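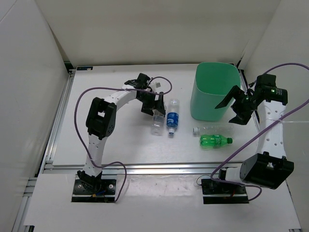
Xolani Sithole asked under my last post if the Brivari table is worth the money for a school club, or if it is better to buy two cheap arms and screw them to a desk. I promised a longer answer, and now we have used ours for one full term, so I can give it.

First, what we bought. The Brivari is a two-arm table kit. You get the aluminum frame, the white work surface, three walls, two arms with grippers, the mounting plates, the cables and the control box. Our club paid 800 for it, used, from another school in Wondham that closed its program. New it costs more, so please read my opinion with this in mind.

Our students prepare for the sorting task at the Yakubu Cup. The rules say that drink bottles lie on the table in any position and the arms must put them in a bin. It sounds easy. We use normal bottles from the recycling, water and soda, some with a label and some without. The bin is a mint-green plastic one, tall and a little wider at the top, and we put it on the right side of the table, toward the back.

Assembly. The manual says 2 hours. We needed two club meetings, and one more evening for me alone, because I had put one arm plate too close to the corner and the elbow touched the wall. The slots in the frame profile are very good for this kind of mistake. You loosen the bolts, you slide, you tighten again. On a desk we would have drilled new holes.

The front ledge is my favorite part. The arm bases stand on it, lower than the work surface, so the students have all of the white area for the task. With our older kit, the Wurkilon, the bases took a big piece of the table and the bottles were always rolling against them.

The walls I did not respect at first. I thought they were decoration! But a bottle is round, and when a gripper pushes it a little from the side, it goes. Before, someone was under the table every five minutes. Now the bottle stops at the wall and the students can try again. The walls also hide the mess of our classroom from the cameras, and the recognition program of the older group became much better without any change in the code.

Now the grippers. They have two fingers, and they hold a standing bottle well. For a lying bottle the students must come from above and turn the wrist to match the direction of the bottle, and this was the real lesson of the term. The clear bottle without much label is the hardest for the cameras. The green soda bottle is the easiest to find, so all the students want to start with it. I made a rule that each test run begins with a clear one.

What I do not like:

The cables. They are purple, long, and they make big loops from the wrist down to the base. When the arm reaches far, the loop can catch on the bin. We tried short ties, but then the wrist could not turn completely. A better length would cost the company nothing.

The reach. With the bin on the right, the left arm cannot comfortably drop anything into it. The students solved it with a handover in the middle of the table – the left arm brings the bottle, the right one takes it. It is slow, and it is also what they are most proud of, so maybe I should not complain too much.

The spare parts. One set of finger pads costs 289 in the official shop, and you cannot order only one pad. We cut our own from a rubber mat and they work fine, but check the rules of your competition before you do the same.

The software is average. It starts without problems, the calibration is clear, and the error messages are written for engineers. My group has 8 students and only the two oldest can read them without help. I printed a page with the most common messages in simple words and taped it to the cabinet.

So, Xolani, my answer. If your club meets every week and you have a place where the table can stay, buy it, and look for a used one. If you must carry everything back to a closet after each meeting, take the two cheap arms, because the Brivari is heavy and the calibration is lost when you move it. We lost it each time, also when we only moved the table to clean the floor.

I give it four stars from five. The missing star is for the cables. If someone has found a good way to guide them along the arm, please write it in the comments, our next practice is on Monday.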